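Handling and Automation, Unit 6
Can machines do the chores yet? Doors, drawers and cupboards
Notes by Xiomara Kincaid, Clistport. Revised 15 March 2022

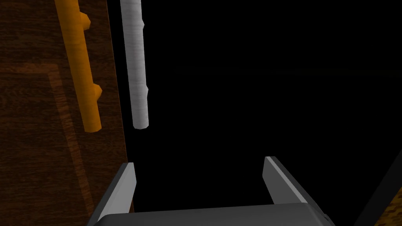
Household robots are usually sold on the big jobs: cooking a meal, clearing a table, putting the washing away. Most of those jobs begin with opening something. A cup can't be put away until the cupboard is open, and the cupboard can't be opened until the machine has found the handle, got its fingers round it and pulled in the right direction. In simulation we can set that part of the work on its own. The orange bar handle stands away from the wood on two short posts, and the gap made by those posts is where a finger has to go. The gripper is open and holds nothing, so every decision about the grasp is still to be made. The pale rod next to the orange handle has much the same shape, but there is only black behind it. A program that finds handles by looking for a bar against a door panel may treat the two quite differently.

6.1 What the job consists of

For this unit we split "open the cupboard" into five stages. Use these names in your write-ups so that the marks can be compared.

Find. Decide which part of the view is the handle and where it is in space.
Approach. Bring the gripper to a point in front of the handle without touching anything else.
Grasp. Close the fingers so that the handle is held, or hook it with one finger.
Move. Pull along the path the door or drawer allows.
Release. Let go and back away without dragging the door shut.

A person does all five in one movement and corrects mistakes by feel. A machine usually runs them as separate stages, and an error in one is passed on to the next. If the position found for the handle is slightly out, the approach may look fine and the grasp will still fail.

6.2 Two fingers and a bar

A parallel-jaw gripper has two fingers that move towards and away from each other in a straight line. It is cheap, strong and easy to reason about. Its weak point is that it cares a great deal about angle. To hold a vertical bar the fingers should close from left and right. To hold a horizontal bar the wrist has to turn by a quarter. A bar seen at a tilt may be tilted in fact, or the camera may be, and the program has to know which before it turns the wrist.

Bar handles are the easy case. Round knobs give less to hold and can slip. Recessed pulls, where the fingers go into a slot in the door edge, are often too narrow for a standard finger. Push-to-open doors have no handle at all and need a different action. In the Rankin kitchen set, which we use for the coursework, there are 86 doors and drawers, and 61 of them have bar handles. Bear that in mind when you read your own scores. A method that only works on bars can look better than it is.

6.3 Doors are harder than drawers

A drawer comes straight out. Once the handle is held, the arm can pull along one line and small errors are soaked up by play in the runners. A hinged door swings, and the handle follows an arc. The hand has to follow the same arc, and unless the fingers can slip round the bar the wrist has to turn with it.

To draw the arc the machine needs the distance from handle to hinge and the side the hinge is on. People guess both from the look of the door. The usual clue is that the handle is on the side away from the hinge. When a machine guesses wrong it pulls against the hinge, and the forces rise quickly. On a real arm this can bend the handle, pull out the screws or trip the arm's safety stop. In simulation nothing breaks, so you must log the force yourself and count a high reading as a failure.

Double cupboards raise another question. Two handles side by side are close enough that a wide gripper may knock one while reaching for the other. Give the approach stage the shape of both.

6.4 Light and background

Plain test scenes are often brighter and tidier than a kitchen. Ours are dim on purpose. Shadows fall across the panels, and a strong shadow edge can be taken for the edge of a door. Wood grain does the same on a smaller scale. We also leave some scenes without walls, so that the space past the furniture is black. A depth sensor in a real room would get a reading from the wall, but in these scenes it gets nothing, and your program must cope with missing values. Treating "no reading" as "a long way off" is acceptable. Treating it as zero isn't, and it is the most common bug in this unit.

6.5 Where things stand

Last December we ran the Grameo baseline, the one supplied with your coursework files, for 2499 attempts over the full kitchen set. The pattern was clear enough to plan from. Drawers with bar handles were the strongest group. Hinged doors came next, with most failures in the Move stage. Knobs were poor. Push-to-open doors weren't opened at all, as the baseline has no pushing action.

So the answer for cupboards is "some of them, slowly, if the handle suits the hand". For shop-floor work the answer is kinder. A parts cabinet can be fitted with one kind of handle throughout, the lamps can be fixed, and the machine can be told where the hinges are. The Zutora case study in your reading pack takes that route – the firm changed the cabinets and left the robot as it was. Householders won't refit a kitchen to please a machine, and their cupboards have bags hanging from them and chairs pushed up against them.

Note too that opening the door is only the start. A machine that opens a cupboard and then can't reach past the door it has opened hasn't saved anyone any work.

6.6 Coursework

Work in groups of 2. Each group takes one bar-handled door and one bar-handled drawer from the Rankin set.

a) Write down the handle's direction, its gap from the panel and the width your fingers need.
b) Plan an approach that keeps clear of neighbouring handles. Say how much clearance you left – and why.
c) Run the baseline, then your own version. Report each failure by stage, using the names in 6.1.
d) Repeat with the lamp moved. Don't retune anything between runs.
e) Write one page on whether you would let your version loose on your own kitchen at home, giving the failures that decided it.

Hand in the logs with the report. Force readings must be included for every Move stage, even where the door opened cleanly.

Reading for next time: pack section 7, on putting things down.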